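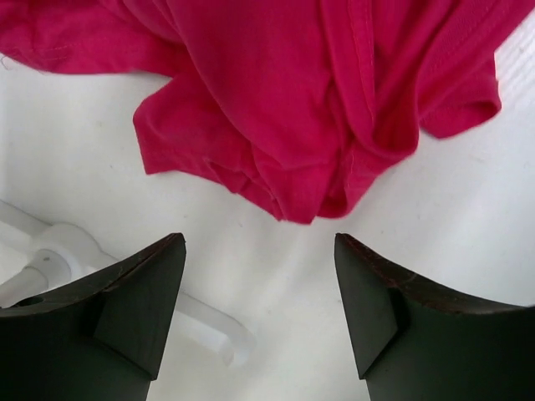
Page last changed: Tuesday, 16:48

Getier Clothes Swap and Mending Group
Minutes of the January meeting

Present: Ottilie Eberhard (chair), Terence Bickerstaff, Yaryna Didenko, Valentin Steiner (minutes)
Apologies: Emil Imhof, who joined us by phone for item 4

1. Last minutes

Agreed, with one correction. The steam iron went to Terence for a new flex and not to Emil. Terence has had it back on the shelf for a fortnight and it works beautifully.

2. The sorting table

We spent longer on this than on anything else and it was a really good discussion. Yaryna brought in the red top from the last intake to show what she means about sorting on white. It's a deep pinkish red, very soft, and even lying there all crumpled the stitching on the hem can be picked out against the pale surface. On the old green cloth we would have had to lift it to the window. There was a little curl of thread lying beside it too, just under the hem, and Yaryna said this is exactly the sort of thing she wants people to notice and stop over. A stray thread may be nothing at all, or it may be the start of a hem letting go, so the garment gets a proper look before it is put on the rail.

Terence asked whether dark and strong colours should have their own session, as they do at Clatar. Ottilie thought that would be hard on people who only come once. We settled on keeping everything together but doing the reds and navies while the daylight is good, so first thing.

Valentin wondered if white would show every mark and look grubby within a week. Yaryna says it wipes down in a moment and she is happy to do it. Agreed to keep the white surface for the rest of the winter and see.

3. How we fold tops

Following on from the above, and with the red top still in front of us. We have been folding tops in at least three different ways, and the piles on the knitwear shelf lean over as a result. Yaryna showed us hers and we all had a go, with a lot of laughing at Valentin's sleeves.

What we agreed:

Shake it out once and lay it face down. Smooth from the middle towards the side seams with the flat of the hand, no tugging. Bring one side in as far as the middle of the neck, sleeve straight down, then the other. Fold the hem up to just short of the collar, then in half again. The fold faces the front of the shelf.

Soft or stretchy cloth gets one fold fewer, so it lies a bit bigger but doesn't spring open. Anything with a twisted side seam goes to the mending basket before it is folded at all. Terence made the point that a twisted seam usually only shows when the garment is laid flat, and that we have let several through by folding them in the air. Very true!

Ottilie will write this up on a card for the wall. Yaryna would like drawings on it as well as words, and Ottilie said she would try but made no promises about her hands.

4. Mending evening (Emil by phone)

Emil reports 17 garments through the mending basket at the last evening, which is our best yet. Most were hems and buttons. He was delighted with the two new people who came along and hopes they will be back – one of them did an invisible hem on a pair of wool trousers that he says he couldn't find again afterwards.

He asks for:

more red and wine thread. We have plenty of black, white and a frankly baffling amount of mustard, but reds are down to a few turns on the reel, and the pinker ones are gone altogether. Yaryna pointed out that red is the hardest to match by lamp and suggested taking the garment along to the shop. Agreed. She will take the red top to Aigner and buy three shades, the nearest match and one either side.

a second pair of small scissors. Agreed.

the good lamp to stay on the mending side and not wander over to the tea table. Agreed, with apologies from the tea table.

Valentin asked whether we should be charging for thread. General feeling was no. The tin by the door more than covers it.

5. Washing and care labels

Short item. Where a label is missing we have been guessing, and one cardigan has come out fit for a doll. From now on no label means cool hand wash, and the garment is dried flat. Terence has offered to keep a notebook of what was washed and how it came up, which could be very useful by the summer.

There was some talk about strong reds and whether they should ever share a bowl with anything. No, was the answer, and nobody argued. Test a damp white rag on the inside of a seam first, and if any colour comes off, wash it alone.

6. Spring swap

Doors at 8 for those setting up, and the rails come over from Nekel the evening before. Last year we had everything arranged by size and people loved it, but the colourful things got lost in among the greys. Ottilie would love to try a colour table at the front this time, folded piles running from yellow through to purple, with the rest by size behind. Everyone was very taken with this. Valentin has seen it done with wool and said it draws people across a room.

The red top was put forward at once for the middle of it, provided Yaryna is content with the hem.

Terence will ask about borrowing 7 trestles. If they can't be had, the colour table will go along the window sill.

7. Any other business

Hangers: we have enough. Please bring no more hangers.

The key to the side cupboard is back on its hook. Thank you to whoever found it.

Actions
Ottilie – folding card for the wall
Yaryna – thread from Aigner, check the hem on the red top, wipe down the white surface after each session
Terence – trestles, washing notebook
Emil – small scissors, dates for the next two mending evenings
Valentin – ask Nekel what time the rails can be collected

Next meeting in the same room, usual time. Yaryna is bringing the poppy seed cake again.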